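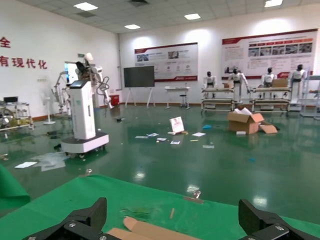
초록색 천 또는 매트 위, 끝이 둥근 판지 한 조각

제목: 수제 노트 표지에 재활용 판지 쓰시는 분?

풀먹는하마
작년 10월부터 집에서 노트 묶는 재미에 푹 빠져 사는 사람입니다 ㅎㅎ 처음엔 화방에서 합지를 사다 썼는데요, 만드는 속도가 붙으니까 재료비가 은근히 무섭더라고요. 그래서 요즘은 택배 상자나 스케치북 뒷판을 뜯어서 표지 심으로 넣어보고 있어요. 천으로 싸버리면 겉에서는 티가 하나도 안 나고요!
근데 문제가, 이틀쯤 지나면 표지가 바깥쪽으로 활처럼 휘어요. 눌러두면 펴졌다가 꺼내면 다시 휘고... Mali Samuel 책에는 결 방향만 맞추면 된다고 되어 있던데 저는 맞춰도 휩니다. 다들 어떻게 하세요?

실과바늘
면지 붙이셨어요? 겉에만 천을 붙이면 풀이 마르면서 그쪽으로 당겨지니까 당연히 휘죠. 안쪽에도 종이를 붙여야 서로 당겨서 평평해져요.

풀먹는하마
면지는 붙였습니다 ㅠㅠ 그런데 얇은 복사지라서 그런가 싶기도 하네요.

실과바늘
아 복사지면 힘이 없어요. 120그램 정도 되는 걸로 바꿔보세요. 한지도 괜찮고요. 저는 배접한 한지 쓰는데 당기는 힘이 꽤 셉니다.

밤샘제본소
저는 좀 생각이 달라요. 면지 문제 이전에 택배 상자는 표지로 쓰지 마세요. 골이 들어간 건 모서리가 금방 눌리고, 한 번 접혔던 자리는 아무리 다림질해도 선이 올라옵니다. 산성지라서 몇 년 지나면 누렇게 되고 바스러지기도 하고요. 속지를 좋은 걸로 쓰고 심지를 상자로 하면 속지가 아깝잖아요.

모퉁이빵집
에이 장보기 메모하고 버릴 노트인데 산성이면 어때요 ㅋㅋㅋ 저는 시리얼 상자 두 겹 붙여서 잘만 씁니다. 가방에서 반년 굴렀는데 멀쩡해요.

밤샘제본소
메모장이면 상관없죠. 근데 원글님이 천까지 싸신다고 하니까요. 천 싸는 수고가 얼만데 심지를 아끼나 싶어서 드린 말씀입니다.

모퉁이빵집
수고는 재미로 하는 거고 돈은 진짜로 나가는 거라서요 ㅎㅎ

Cledwyn Parry
한국어가 서툴러서 죄송합니다. 저는 풀을 바꿔보라고 말하고 싶어요. 물이 많은 풀은 판지를 많이 늘립니다. 저는 Flamier 제본풀에 밀가루풀을 조금 섞습니다. 얇게 바르고, 바로 덮고, 신문지 사이에 넣고, 신문지를 두 번 갈아줍니다.

풀먹는하마
신문지를 갈아준다는 생각은 못 했어요! 저는 그냥 전공책 밑에 깔아두고 잊어버렸거든요... 습기가 갇혀 있었겠네요. Flamier는 어디서 사세요? 검색하니 Zolo만 잔뜩 나와요.

Cledwyn Parry
Cadwaladr 화방에서 삽니다. 300밀리 병입니다. Zolo도 나쁘지 않은데 빨리 말라서 초보자는 손이 바빠요.

실과바늘
Zolo 쓰다가 천에 얼룩 올라와서 다 버린 사람 여기 있습니다. 밝은 색 린넨에는 절대 쓰지 마세요.

밤샘제본소
그건 풀 잘못이 아니고 배접 안 한 천에 바로 바르셔서 그래요. 저는 Zolo만 몇 년째인데 얼룩진 적 없습니다.

실과바늘
배접한 천이었는데요 ㅡㅡ

밤샘제본소
그럼 죄송합니다. 천이 많이 성긴 거였을까요.

모퉁이빵집
두 분 또 시작이시네 ㅋㅋ 원글님, 결 확인은 어떻게 하셨어요? 살짝 휘어보는 걸로 하셨으면 두꺼운 판지는 헷갈려요. 자투리를 길쭉하게 가로로 하나, 세로로 하나 잘라서 물을 한쪽 면에만 발라보세요. 동그랗게 말리는 모양이 서로 달라서 바로 알 수 있어요. 저는 두 겹 붙일 때 꼭 이걸로 맞춥니다.

풀먹는하마
헉 방금 해봤는데 저 지금까지 가로세로를 반대로 알고 있었나 봐요. 책등이랑 나란해야 하는 거 맞죠??

모퉁이빵집
네 맞아요 책등이랑 나란히!

풀먹는하마
그럼 그동안 만든 게 전부... 하... 선물로도 줬는데 ㅠㅠ

실과바늘
받은 사람은 몰라요 괜찮아요 ㅋㅋ 저도 첫해에 만든 건 죄다 배가 나왔어요.

풀먹는하마
3월 19일 추가합니다. 결 다시 맞추고, 면지는 두꺼운 걸로 바꾸고, 신문지도 갈아가면서 말렸더니 이번 건 꺼내놓은 지 나흘째인데 평평해요! 심지는 여전히 스케치북 뒷판입니다(밤샘제본소님 죄송해요). 풀은 아직 Zolo 남은 거 쓰는 중이고 다 쓰면 Flamier로 가보려고요. 다음엔 둥근 책등에 도전해볼까 하는데 망치는 꼭 제본용으로 사야 하나요?

밤샘제본소
스케치북 뒷판은 그나마 낫습니다 ㅎㅎ 망치는 머리가 둥글고 매끈하면 일반 망치도 돼요. 대신 사포로 모서리를 한번 갈아서 쓰세요.

실과바늘
망치 얘기는 새 글로 파주세요, 저도 할 말 많아요.

문의: 게시판 운영자에게 쪽지 | © 손제본 사랑방 | 맨 위로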